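How to remove scuff marks from dark plastic?

Stirkeo
Posted August 26, 2025

Hello everybody. I have a set of dark plastic garden chairs which stood outside since last November. Now the edges have brownish marks and small specks. I tried warm water and washing-up liquid, two times, but the marks stay. I am afraid to scratch the surface with something stronger. What can I use safely?

Plosel
18 replies

Take baking soda with a little water, make a soft paste and rub it with a cloth – never with the green side of a sponge. Try first under the seat. On curved edges the marks are often shallow, so be patient and do it again before you buy anything. 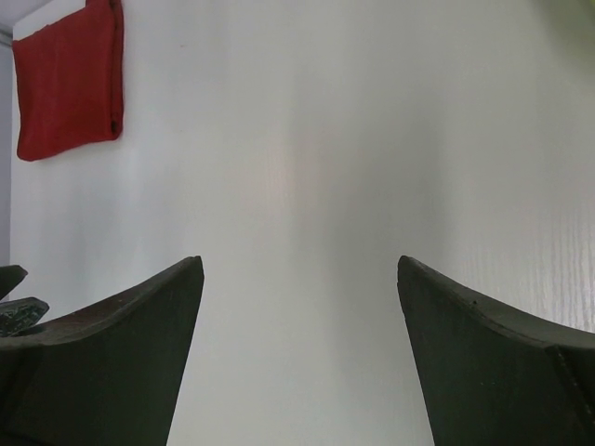 Rey
2 replies

Just paint them.

Kiveo
821 replies

I would not paint so quickly, the paint peels in the rain. If the paste does not help, a melamine sponge is the next step, but press very lightly. It can leave a dull place on shiny plastic. Afterwards rinse well and let the chairs dry in the shade. Please do not use acetone, it can melt some plastics.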